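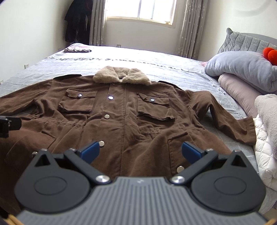

Is the Flusik upright steamer worth $329 if you already own an iron?

For most households I'd keep the iron and spend the money on something else, unless you wear a lot of dresses or soft jackets and hate ironing boards enough to pay for it.

January
By the Rudisgate home desk

I came to the Flusik with low hopes and a basket of wrinkled clothes. The company sells it as a "garment refresh system," which made me grumpy before the carton was open. It is a water tank on wheels with a pole, a hose and a hot nozzle. Stores have had machines like it behind the fitting rooms for decades. The new parts are a little screen on the base, a folding hanger and a price that made me read the listing twice.

I bought it at full price and used it for six weeks on whatever came through the laundry. I ran it against my old iron and against a Kerekes handheld steamer that has been living under the bathroom sink.

Setting it up

The pole comes in sections that click together, and mine needed a hard shove before the last one seated. The hose screws into the base and then hooks onto the top. None of it is difficult. The manual spends more pages on registering the product than on putting it together, and it never says which way the hanger folds. There are two ways. One of them pinches.

Once it's up it takes as much floor as a kitchen trash can, plus the height of a floor lamp. The box says it "tucks away neatly." Where? The pole shortens, but the hose doesn't, so it flops over the side and catches on things. Mine ended up in the corner of the bedroom. I don't have a better place for it, and I suspect most people in apartments don't either.

What it does well

Fair is fair, it makes a lot of steam. The Kerekes spits and sulks and has to be tipped back upright every so often to catch its breath. The Flusik just keeps going. Long dresses, blouses with gathers, curtains still on the rod: all of these came out better and with less swearing than they would have on a board. I did a full set of living room curtains without taking them down, and that was the one afternoon when I thought the thing might earn its keep.

It is also good on the kind of clothes you'd be scared to put a hot iron on. Anything with a nap or a brushed surface can go shiny under an iron, and steam from a little way off doesn't press it flat. Check the label first, and keep the nozzle well away from fur trim, real or fake, because heat and damp can wreck both. The manual has one line on this, in small print, after a page of photos of happy people in linen.

What it doesn't do

Cotton dress shirts. I tried every setting and every trick in the booklet, including the heat-proof mitt you hold behind the fabric, and the result was a shirt that looked as if it had been hung in a bathroom. The body was passable. The collar and cuffs were limp. The placket had ripples in it. My iron, which is ugly and leaves a drip now and then, beat it easily.

Pants creases are the same story. There's a clip attachment that is supposed to make them. It makes something, if you're patient, but I wouldn't call it a crease.

Then there's the claim that steaming replaces washing. The Flusik box talks about "refreshing" clothes and the website goes further, with a bar chart that has no numbers on one side of it. In my use, a sweater that smelled like frying onions smelled like warm onions afterward. It faded by the next day, but so did the one I just hung by the window. I'd like to see the test behind that chart. I wrote and asked, and got back a coupon for hangers.

The screen

The screen shows the steam level and a picture of a shirt. You pick a fabric and the shirt changes. As far as I could feel or see, silk and "delicates" put out the same steam, and so did cotton and "heavy." That may be unfair, as I don't have lab gear, but a plain dial would have done me fine and would probably be cheaper to fix. The screen also beeps. It beeps when it's ready, when it's low on water and when you've left it alone too long. I couldn't find a way to turn that off.

Water and upkeep

It wants distilled water. You can use tap, says the manual, if you descale it, and the descaler they want you to use is made by Cikport and sold right next to the machine in the online store. I used tap on purpose. By the end of the test there was white grit around the fill cap, and the nozzle had started to dribble when first switched on. A descaling run cleared the dribble. It also took up most of an evening, with the whole place smelling sour.

So add that to the price. Either you're hauling jugs home or you're buying packets.

Returns

The trial period is 100 days, and that sounds generous until you get to the shipping. You pay to send it back, in the original carton, with all the foam. The carton is huge. I'd guess a lot of people throw it out early on and then own a steamer for good.

Who should buy it

If you sew, or sell used clothing, or have long curtains you care about, it'll do the work and it won't wear out your arm. Wait for a sale, though. I can't see what's in it that costs so much more than the plain upright models with a dial.

If your week is mostly T-shirts, jeans and a couple of button-downs, leave it alone. A cheap handheld will deal with travel wrinkles and the iron will deal with the shirts.

Rating: 6 out of ten, and one of those points is for the curtains. I'd raise it if they sold a version with no screen. Mine is still in the corner of the bedroom, mostly holding up a bathrobe.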